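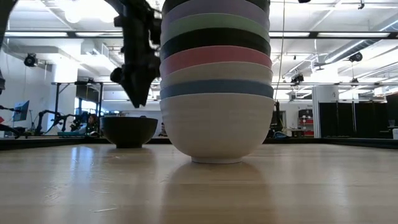 The stack, white at the bottom, with the dark one off by itself.

From: Heather Cartwright
To: potimora-kitchen list
Date: Oct 4, 2023
Subject: Re: Re: bowls, again

Folke Brekke wrote:
> Could we agree on one way to stack the bowls? I put them in
> order of color, light to dark, and by lunch they are in some
> other order. Also the shelf is 4 inches too short for all of
> them at once. I measured. Twice.

Folke, I admire the measuring.

My vote is to give up on color. White goes at the bottom since it's the widest and has a foot you can trust, and after that whatever comes to hand. Slate blue, cream, pink, black, sage: they nest fine in that order, and I have no plans to defend it against Kumiko, who feels strongly about the pink one.

The charcoal bowl is a separate question. 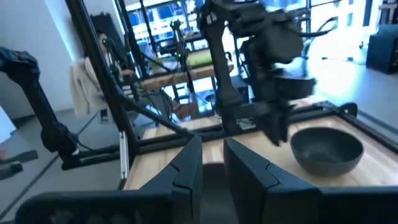
I would leave it out on the table. It's deep enough for clementines, it doesn't show fingerprints the way I expect the black one would, and if it lives outside the stack we get back some of Folke's missing inches. Cuiping has asked for it on soup days. Granted.

Two small requests. Please lift the stack from underneath and don't drag it, the wood has enough scratches already. And if you take the lavender bowl home, bring the lavender bowl back. It vanished for most of April and returned smelling of cumin.

Fletcher, you still have the ladle.

Heather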